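Category: List Archive > Moving & Storage
3 min read
November -- posted by Stakmont list member

Re: [stakmont-movers] What to do about bathroom stuff on a long move

Going back to the question from last week, since a few people asked me off list how we handled ours. We moved from Stakmont to Gadthorpe, 631 miles, with a truck for the furniture and our own car for the rest.

The original message, trimmed:

> We have a quote from Zacharias and they won't take
> liquids in the truck. Do we throw out all the
> half-used bottles or is it worth carrying them?
> There are two bathrooms and a kitchen to go through.

Zacharias told us the same thing. Check your paperwork before you pack anything wet, as they can refuse a carton at the door and then you are stuck with it in the driveway. Our limit was 1,000 pounds for loose cartons, apart from the furniture, and we came in under it.

What worked for us was one open box per bathroom, with no lid, kept out until the last morning. Anything still in use goes back in it after you use it. When the truck is gone, the box goes in the car, on the floor behind the driver. 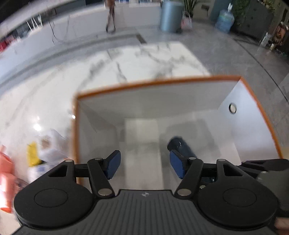

I'd still toss most of it. We paid for 18 cartons last time and two of them were lotion and old sunscreen. Never opened either one at the new place.

Fair enough, and I did toss the sunscreen. But a nearly full bottle costs money to replace, and the first night in a new house is a bad time to go looking for a store. My rule was that anything under a quarter full got used up or thrown out in the month before.

For what you keep, take the cap off, put a square of plastic wrap over the opening and screw the cap back down over it. Flip-tops need a strip of tape as well. Stand everything upright and fill the gaps with washcloths -- you need to move those anyway. Pump bottles are the worst for leaks. Lock the pump if it locks, and put the bottle in a zip bag either way. 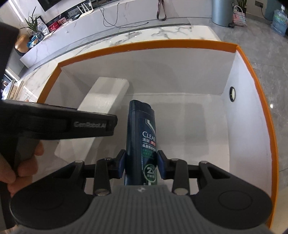 Clear shampoo, dark bottle with a flip-top cap.

Cleaning products went in a separate bucket, bleach by itself. We used the Muvex cartons for dry goods only. They are fine for books and pans but the bottoms get soft if anything spills.

Also, the Gadthorpe office wants the elevator booked before 20 cartons or more go up. They didn't mention it until we called about parking.

Does anyone know if Zacharias will take candles in winter? Their sheet only lists summer months.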